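Last updated: Dec 3, 2021
October 2021 – Nuria Escobar

4.2 Enclosure fabric and suspension

The three enclosure types compared in this study differ mainly in how the ceiling panel is held. In the Flikum type the ceiling is stretched over a rigid perimeter and fastened on all four sides. In the Puten type it is draped over a single centre bar and the excess is left to hang. The Altby type has no bar. Its ceiling is sewn from two pieces joined along the centre, and cords are run across it on the diagonals. All three were made up in the same black cloth, supplied by Melnyk in one dye lot, so that differences in measured light could be assigned to the form of the enclosure and not to the colour or weave of the fabric.

Each type was put up over a square table and left for seven days before any readings were taken. Fabric that has been folded for storage keeps its creases for some time, and a crease facing a lamp reflects differently from the cloth on either side of it. No steaming or ironing was done. Earlier trials had shown that heat treatment left faint shiny patches on the cloth, which are harder to correct for than the creases they replace. The readings therefore describe fabric in ordinary use, with whatever folds remained.

Illuminance was recorded at the table surface with the room lights on and the enclosure closed on three sides. The meter was moved through a fixed grid and the grid was repeated for every change in ceiling tension, giving 3773 readings in total. Of these, 126 were discarded on account of meter saturation near the open side. The remaining readings were grouped by distance from the nearest fabric wall. No smoothing was applied.

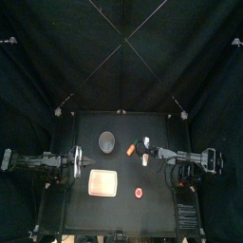 Ceiling sag was the largest single source of variation between repeated set-ups of the same enclosure. A panel that hangs lower in the middle brings dark cloth closer to the work surface, reducing the light that reaches the centre of the table relative to the edges. In the Altby type the depth of sag depends on the tension of the cords, which cross near the top centre of Figure 3 and form a large X. The folds in that figure are soft and shallow, and they were classed as grade one on the scale set out in Section 3. The faint vertical creases on the side walls were recorded separately. They had no measurable effect on readings at the table, although they could be seen in the wall data as narrow bands of slightly raised reflectance.

The centre seam was examined for leakage. Two layers of cloth overlap at this point and the stitching passes through both, so a small loss of opacity along the needle line was expected. None was found with the panel at normal tension. When the cords were tightened beyond the working range, single stitch holes began to pass light, and readings directly under the seam rose by up to 15 per cent. The effect disappeared when the tension was released. Users of this type should tighten the cords only until the deepest fold is lifted – further tension gives a flatter ceiling at the cost of the seam.

Attachment at the edges was less critical. Small metal clamps were adequate for holding the fabric to the frame and could be moved without marking the cloth. Brackets along the far edge of the table fixed the line where the rear wall met the frame, and this line varied little from one set-up to the next. The corners were more difficult. Cloth gathered there in amounts that depended on the person doing the work, and the corner readings show a wider spread in every enclosure type as a result.

Light sources inside the enclosure must be treated separately from leakage. An indicator light of the kind glowing red near the left front corner of the table in Figure 3 contributes very little to total illuminance, but it is not neutral in colour and will bias a colour reading taken close to it. Grid positions next to an indicator were kept in the illuminance set and left out of the colour set. The matte black work surface limits the spread of such light across the table. Gloss surfaces were not tested.

Results for the three ceiling types are given in Section 5, with the corner positions reported in their own table. Cord tension is given there as a setting number – the spring scale used in the first trials was found to drift and its values have been withdrawn.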